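About Zomulia

Zomulia is a language school for adults. We teach evening and weekend classes in small groups, and we have been doing it long enough that some of our current students are the grown children of our first ones.

The school started in the back half of a print shop in Palon, with one classroom and a borrowed blackboard. The first course was English for people who had just moved to the area and needed it for work. Within a year the same people were asking for help with forms, phone calls and letters from their children's schools, and that is still a large part of what we teach. We added Spanish next, then French and Portuguese, mostly at the request of local employers and retired people who wanted to travel.

Where we are

Our main building is on the market side of Palon, two stops from the train station. There are classrooms on both floors, a reading room, and a kitchen that students are welcome to use before class. The entrance on the street has three steps. The entrance from the parking lot is level, and the elevator is just inside on the left.

We also hold classes in Dzene, in rooms we rent from the public library. The Dzene classes follow the same books and the same calendar as the ones in Palon, so you can switch from one place to the other during a term if your work schedule changes. Please tell the office first so that the teacher has your name on the list.

How classes work

A group has no more than 8 students. We set that limit in our second year and have kept it. When a group fills up we open another one if we can find a teacher and a room, and if we can't, we keep a waiting list and call people in order.

Each term has 20 lessons. Beginners start in the fall or in July. Everyone else can join at the start of any term after a short placement talk. The talk is free and takes less time than most people expect. There is a written part for students who want to prepare for an exam, and everyone else can skip it.

Homework is given every week. It is usually one page and something to listen to. Teachers do not grade it, but they do read it, and they will bring up the same mistake until it goes away.

We use printed books. Students buy their own, or borrow a set from the office for the length of the term and return it without writing in it. Used copies are sold from the shelf by the front desk.

Our teachers

All of our teachers have a teaching certificate and have worked with adults before joining us. Most of them learned at least one of their languages as adults themselves. New teachers sit in on other people's classes for a full term before taking a group of their own. We pay them for that time.

The reading room

The reading room is open to anyone enrolled in a class. It holds some 1,000 books, most of them novels and easy readers, along with newspapers in the languages we teach. A good part of the collection came from Brindatier, a bookstore in Dzene that closed and gave us its foreign language section. Books may be kept for a month. There is no late fee, but please bring them back.

Conversation evenings are held in the same room. They are open to former students as well, and you do not need to sign up.

Fees and help with fees

A term costs 300 dollars, paid in full or in monthly parts. Students who are out of work pay half. Ask at the office and bring any letter that shows your situation. We do not keep a copy.

If you have to stop during a term, the lessons you missed can be moved to the next one. We do not give refunds after the third lesson.

Visiting us

You can sit in on one lesson before you enroll. Call or stop by the office in the afternoon, tell us which language and level you have in mind, and we will find a group that has a free chair that week. The office is closed on Sundays and public holidays. 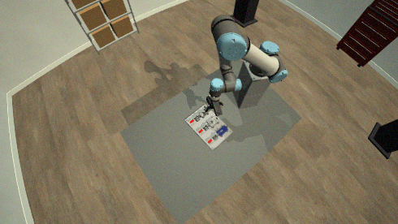

If you are coming by car, the parking lot behind the Palon building is shared with the shops next door and fills up early on market days. There is more space on the street past the post office, free after six.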